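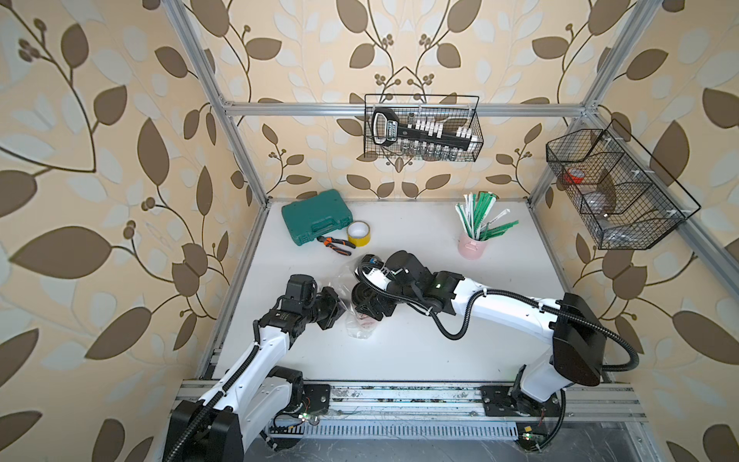
Public Library Director Reviews First Year of Repair Lending Program

The Gindon Public Library will extend its household tool lending program for a second year, its director, Zamfira Sârbu, said in an interview in May 2022. The program allows any resident with a valid library card to borrow hand tools and small household equipment for up to 13 days at no charge.

Sârbu said demand exceeded the library's expectations. Residents checked out tools 2,852 times in the first year, with the heaviest use in spring.

"We expected people to come for drills, and they did," Sârbu said. "What surprised the staff was how many borrowers wanted pipe wrenches, tile cutters and clamps. These are items a household needs for one afternoon and then stores for ten years."

The collection opened with 200 items, most of them purchased with a grant from the Punier Fund. The remainder came from residents who were moving to smaller homes. Donated tools are inspected before they enter the catalog, and power tools are tested again each time they are returned.

Octavian Bratu, who manages circulation at the library's Stoica Street branch, described the inspections as the most demanding part of the work. Staff members were trained over two weeks last year, he said, and the branch now sets aside Monday mornings for the task.

"A book that comes back with a torn page can still go out," Bratu said. "A sander with a damaged cord cannot. We had to write new rules for things a library does not usually think about – blades, batteries, extension cords."

Borrowers must be at least 18 years old and sign a liability form once a year. Late fees are five dollars per item. Bratu said that most overdue items are returned within a few days and that the fee has been waived in cases of illness.

The program has drawn some criticism. The owner of Kulent Hardware, located two blocks from the branch, told the city council last fall that free lending could reduce his rental business. Sârbu said the library has since agreed not to offer large equipment such as floor sanders and pressure washers, and that it now refers borrowers to the store for supplies.

"That was a fair concern, and we should have spoken with him earlier," she said.

In the second year, the library plans to add sewing machines and a small set of gardening tools. It will also hold evening classes on basic home repair, beginning with faucets and door hinges. Registration will open at both branches, and each class will be limited to 13 participants.

Asked whether the program might expand to the neighboring towns, Sârbu said no decision had been made. "We have received inquiries," she said. "Our shelves at Stoica Street are full, and I would want a second storage room before we promised anything."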